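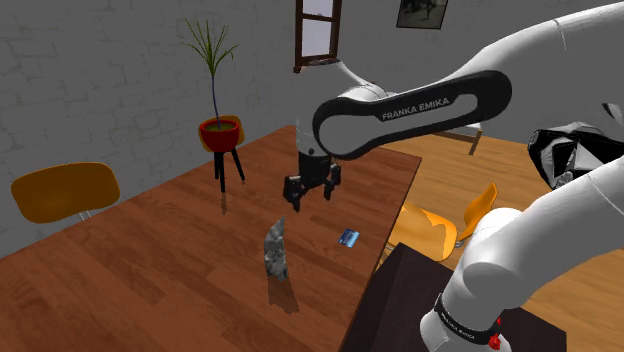

2 min read · Jobs

So I'm looking for a second pair of hands, and I'd love for them to belong to someone who likes fiddling with simulators. I'm Bushra Awan, and I look after the robot cell at Baysal. One Franka arm, one parallel gripper, one table, plus the simulated copy of all that, which we call Helus. The copy is the job.

Right now Helus is set up with the arm over the wood table and a couple of things to reach for, the gray stone-like lump and the little blue card. The card is the one that eats my afternoons. It's flat, the fingers come straight down, and if the contact settings are even slightly off you get nonsense. I've got a list of 62 open tickets and I'd guess a third of them are that card!

What you'd be doing, most weeks:

Keeping the joint limits and gripper width in Helus matched to the real arm. Talha Kazmi does the calibration on the hardware side and sends you the numbers — you put them in, run the 200 standard reaches and tell him what drifted.

Fixing table height, friction and lighting when somebody swaps an object and forgets to say so (usually me, sorry).

Writing up the restart steps so that Florin on the late shift can bring the cell back without calling my cell phone.

You should be okay with Python and not scared of a long config file. If you've ever re-zeroed a joint or changed gripper fingers on a real arm, great, tell me about it. If you haven't, Talha will teach you, and he's patient. No degree needed. I don't have one in this either.

It's 20 hours a week to start, mostly afternoons, and you can do all but one of those days from home. We'd like you here in October, before we move the whole setup over to the Bestadis building and I have to measure everything again.

To apply, send Usman Janjua a page about something you kept running that didn't want to run. Skip the cover letter. He'll set up a call with the two of us, and then you come in and spend an hour breaking Helus with me.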